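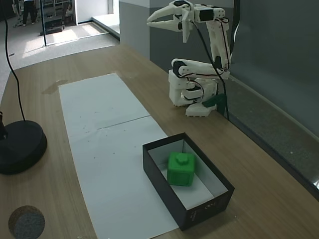
Sunita Hutchins
Two cases were filed against my brother in Doucet. One was a misdemeanor trespass, the other a felony property damage charge from the same night. In January the prosecutor dropped the trespass case. The online docket now lists it as "nolle prosequi" and the case as closed. The felony is still set for a pretrial conference at 9:15 a.m. and his bond has not changed. The clerk's printout runs 63 pages and I can't tell from it whether the trespass charge can come back, or whether the $370 posted on that case gets returned or moved to the other one. His public defender has not called back. What should I be looking for in the docket?

3 replies

Lyle Mercado
Nolle prosequi means the prosecutor declined to go forward. It is not an acquittal. In most states the charge can be refiled until the statute of limitations runs out, unless the entry says "with prejudice" or jeopardy had already attached. With no jury sworn and no plea entered, jeopardy has normally not attached.

Check the file in this order:

1. Find the dismissal entry itself, as opposed to the status line on the summary page. The summary is generated by software and often leaves out the "with" or "without prejudice" wording.

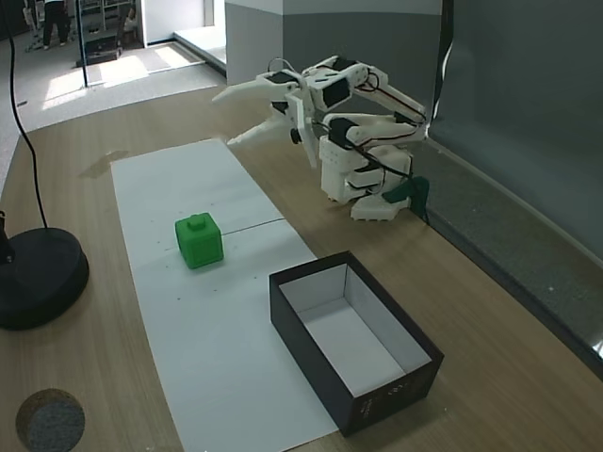
2. Look for a second filing under the felony number, usually titled "amended information" or "superseding indictment." Prosecutors often drop a standalone misdemeanor and add it as a count in the larger case. If that happened, the charge never went away.

3. Look for a bond disposition entry. Cash bond is held per case number. It may be released, applied to costs, or held for transfer on a motion, depending on local rule. If there is no entry, ask the clerk whether an order is needed and who has to file for it. The refund goes to the person named on the receipt.

4. Leave the felony conditions alone. A no-contact order issued in that case remains in force regardless of the other one.

Tainá Rangel
they dropped mine and i never heard about it again, so probably fine. took 6 weeks to get the check
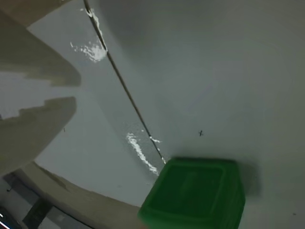

Priya Dvorak
Lyle's step 2 is the one to do first. I would not rely on "never heard about it again" while a felony from the same night is pending. Also, a dropped charge still shows on a background check in many places until it is expunged or sealed, and the waiting period differs by state. Put the docket questions to the public defender in writing, with both case numbers in the subject line. Your brother has to be the one who authorizes them to discuss it with you.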